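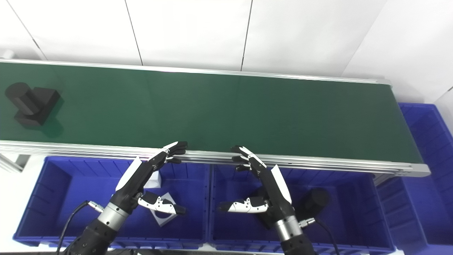 绿色传送带，带面上放着一个黑色零件

Neves摔角要换播法了。从十月起，每周的主秀在西部时区改成直播，不再压后三小时放录像。消息是Prusovach地方台的节目表先漏出来的，台里随后确认，公司那边到发稿时只回了一句“以节目表为准”。

新时段：西部晚上六点开播，东部九点，两边同一个信号。时长由原来的一百二十分钟加到一百五十分钟，多出来的30分钟给谁还没定，据说有一部分会留给女子组。广告段落也重排，开场第一场比赛中间不插广告，至少头一个月是这样。

老观众应该记得，以前西部的观众要躲剧透躲三个小时，论坛里东部的人早把结果贴完了。去年冠军易主那一晚闹得最凶，版主锁了一整夜的帖子，第二天还有人在吵。改直播以后这个问题算是没了，不过下班晚的人就麻烦了，六点很多人还堵在路上。重播安排在当晚11点，完整版，不剪。 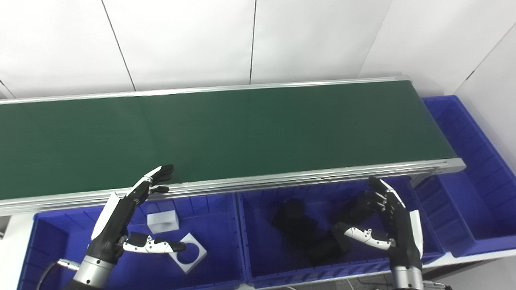
对手方面，Clakier的节目在西部一直是八点开始，时间不动。这样一来两家在西部只有半小时重叠，东部反而撞得更厉害，从九点一直撞到十点。Clakier最近几期收视往下走，现场票卖的也一般，上一站在Prusovach体育馆，官方报的入场人数是681人，上层看台整片没开。有没有应对办法，暂时没听到。

流媒体这边，Mokomora拿到了海外同步权，付费用户可以跟电视同时看，免费用户要等大约60天才能看到整集，期间只放比赛片段。解说几种语言还没公布，中文解说上一季做到一半停了，这次有没有恢复，平台客服说“以公告为准”，等于没说。订阅价格暂时不变，老用户不用重新绑卡。

另外，首期直播的主赛是双打冠军卫冕战，挑战方由九月的淘汰赛决出，四队单败。规则跟上次一样，场外读十秒，不许换人顶替。原订在同一天的签名会推迟，已经买票的可以退，也可以留到下一站用，退票入口下周开，在原购票页面里找就行。

海报已经出了，上面时间印的还是旧的八点，别照那个看。完整对阵表公布后再更，到时候会一并附上各地时间的对照表。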